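How to re-proof a tired waterproof jacket

Updated 3/30/26

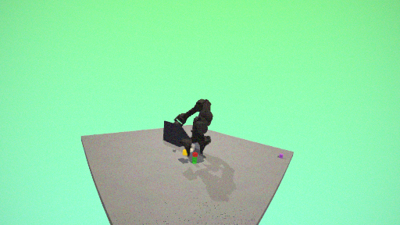 How do you know when a jacket needs re-proofing and when it only needs a wash?

Wash it first, let it dry, then flick some water on the shoulders. If the drops bead up and roll off, you're done and you can put the kettle on. If they sink in and leave a dark patch, it's time to re-proof.

I put this off for years. My old green jacket got me round the Anddale ridge every October and I just assumed it had died, as the shoulders went soggy in the first drizzle and I'd come home clammy all over. I was this close to buying a new one! Then Kamala Poduval, who I walk with, asked when I'd last washed it and I had to admit I never had. Not once. I thought washing ruined them.

So this is how I do it now. It takes most of a morning but you're only busy for bits of it.

What you need

A bottle of wash made for waterproofs, a bottle of wash-in proofer, an old toothbrush and a washing machine. Check the care label before you buy anything. If yours has a fleece or fluffy lining get the spray-on proofer instead, otherwise you'll coat the inside as well and it won't soak up sweat the way it should.

Washing

Empty the pockets (I have washed a flapjack, don't ask). Do up the zips, undo the cuffs and pull the drawcords loose. Scrub the collar and cuffs with the toothbrush and a dab of the wash.

Now the boring but important part. Pull out the detergent drawer and rinse it under the hot tap until there's no powder or softener left in it. Leftover softener is horrible stuff for waterproofs. If your drawer is as grim as mine was, run the machine empty once too.

Put the jacket in on its own, on a 30 degree cycle unless the label says different, with a slow spin. I like an extra rinse at the end.

Proofing

Leave the jacket in the drum, wet. Shake the proofer bottle hard, pour the dose into the clean drawer and run the same cycle again. The bottle tells you how much per garment — stick to it. I doubled up on my first go and got white smears down both sleeves, which took another wash to shift.

If you're using a spray, hang the wet jacket outside or over the bath and work from the top down. Go heavier on the shoulders and hood, wait a couple of minutes, then wipe off any drips with a damp cloth.

Drying

A bit of gentle heat helps a lot of proofers to take. If the label allows tumble drying, give it 20 minutes on low. Mine does, and it made more difference than I expected. No dryer? Hang it somewhere airy and check your bottle, as plenty of them are fine with air drying. Keep it off the radiator.

How often

I do mine twice a year, plus a plain wash whenever it starts to look grubby round the neck. Barnabás Simon is out in the Brukholm bogs nearly every weekend and does his far more than that. Overtrousers get exactly the same treatment, and you can proof them in the same load if the bottle gives a dose for two.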